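3.2 재료 및 조리 조건

면 대용 채소는 주키니, 콜라비, 당근 3종. 모두 Flallona 농장에서 10월에 수확한 것을 썼고 나선형 절단기로 굵기를 맞춤. 절단 후 소금에 절인 군과 절이지 않은 군으로 나눔. 절임 시간은 30분으로 고정하였다. 예비 실험에서 더 길게 절이면 콜라비 쪽 짠맛이 강하다는 의견이 많았음(Villanueva와 Paucar의 메모 참조).

소스는 버터, 마늘, 레몬즙 기본형. 배합은 Henao 조리실의 기존 레시피를 그대로 따랐다. 팬은 같은 제품으로 통일, 뚜껑은 덮지 않음. 볶은 직후 체에 받쳐 흘러나온 수분을 재고, 남은 면은 바로 관능평가로 넘겼다. 각 조건 3회 반복.

3.3 관능평가

응답지는 모두 287장 회수. 항목은 씹힘성, 단맛, 소스 부착 정도, 전반적 기호도. 평가자에게 채소 종류는 알려주지 않았으나 당근은 색 때문에 구분이 되었을 것으로 보인다. 이 점은 한계로 남김. 조명을 바꾸는 방안을 Ivanov가 제안했지만 이번에는 반영 못 함.

결과만 먼저 적으면, 절임 처리의 효과는 주키니에서 가장 컸다. 흘러나온 수분이 거의 3분의 1 줄었고 소스 부착 점수도 같이 올라감. 콜라비는 절이지 않아도 씹힘성이 유지되는 편이엇고, 당근은 처리에 따른 차이가 뚜렷하지 않음. 단맛은 당근, 콜라비, 주키니 순. 다만 당근은 레몬 소스와 어울리지 않는다는 자유 의견이 여럿 있어 기호도는 단맛 점수를 따라가지 않았다.

절임 후 헹굼 여부는 따로 비교하지 않았다. Rernadell 조리실에서 한 선행 작업은 헹굼을 전제로 하므로 수치를 직접 비교하기는 어려움. 가지 등 껍질이 질긴 채소로 넓히는 것은 Chávez와 Bedoya가 맡아 다음 보고에서 다룰 예정이며, 이때는 굵기 조건도 다시 잡아야 할것 같다.

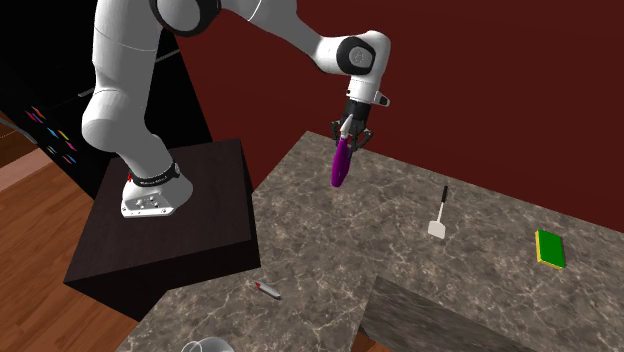

그림 1. 흰색 로봇 팔의 검은색 그리퍼에 잡힌 가지 모양의 보라색 물체(시뮬레이션 화면).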